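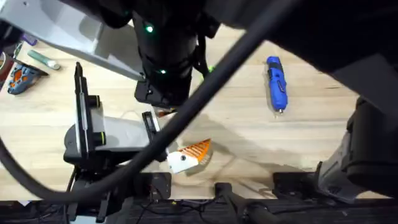
Chapter 4
Laying Out a Two-Arm Bench

4.1 Scope of this chapter

The previous chapter dealt with a single arm bolted to a bench. A second arm changes the job more than most builders expect. The reach of each arm now overlaps the reach of the other, the cables of one cross the working area of the other, and the tabletop has to serve both. This chapter sets out how to plan the table, where to put the mounts and the fixture, how to route the cables, and how to check the layout before either arm is allowed to move under program control.

The bench used throughout is the one in the shared workshop at Zarnstead, built by Theresia Lüthi and Wendelin Oberholzer. It has a pale wooden top, a light grey arm reaching in from one corner and a darker arm on the opposite side, each with a black gripper. A holding fixture stands on the table between the arms and the left-hand side. Readers with other arms can follow the same order of work, but must take the reach and load figures from their own handbooks.

By the end of the chapter the reader should be able to:

draw the reach of both arms on one plan and mark the shared zone;
choose a position for a fixture within that zone;
route power and signal cables with enough slack for every joint;
carry out the static and slow-speed checks in section 4.6.

4.2 Terms

Base: the part of the arm that is fixed to the bench or to a frame and does not move.

Link: a rigid section of the arm between two joints.

Wrist: the last group of joints before the gripper.

Shared zone: the area of the tabletop that both grippers can reach.

Parking position: a pose in which an arm is clear of the shared zone and can be left with the power off.

Service loop: spare cable left between two fixed points so that a joint can turn without pulling on the connector.

4.3 The tabletop

Wood is a good first choice for a home build. It can be drilled with hand tools, it takes screws again after filling, and a gripper that is driven into it by mistake usually does less harm than it would to a steel plate. Its faults are movement with damp and a tendency to sag between supports. A top 1,000 mm long should have a support at each end and one across the middle.

Sight the top with a straight edge along its length, across its width and on both diagonals. Any gap over 2 mm should be corrected before the mounts go on. Packing under a mount is acceptable; packing under a fixture is not, as it works loose.

Keep the mounting plates and brackets along the edges. Hardware near the centre takes up space in the shared zone and gives the grippers something to strike. Leave the middle of the top open for the fixture and the workpiece.

4.4 Cables

Most early stoppages on the Zarnstead bench were traced to cables. A thick cable hanging across the working area can catch on a gripper, and it also hides the work from any camera placed overhead. In the plan view at the head of the chapter, the black cable crosses both the first arm's gripper region and the fixture. Before continuing, the reader should sketch a different path for it, keeping both ends where they are.

Each service loop should be measured with the joint at both ends of its travel. On this bench a loop of 300 mm was enough at the wrist. Fix the cable to the link on either side of the joint, never to the joint itself.

4.5 Loose items

Hand tools, pens and offcuts collect on any shared bench. They should be cleared to a tray outside the reach of both arms before power is applied. A rotary tool needs particular care: its body can roll when nudged, and a bit left in the collet will mark the top or the gripper pads.

4.6 Checks before first movement

1. With the power off, confirm that every mounting bolt is tight.
2. Move each arm by hand to its parking position, if its brakes allow.
3. Check the slack in all service loops.
4. Clear the shared zone.
5. Apply power to one arm only and run it at the lowest speed through its full path.
6. Park it, then repeat with the other arm.

Both arms may be powered together only after each has completed its path alone. The method for timing the two paths is given in Chapter 5.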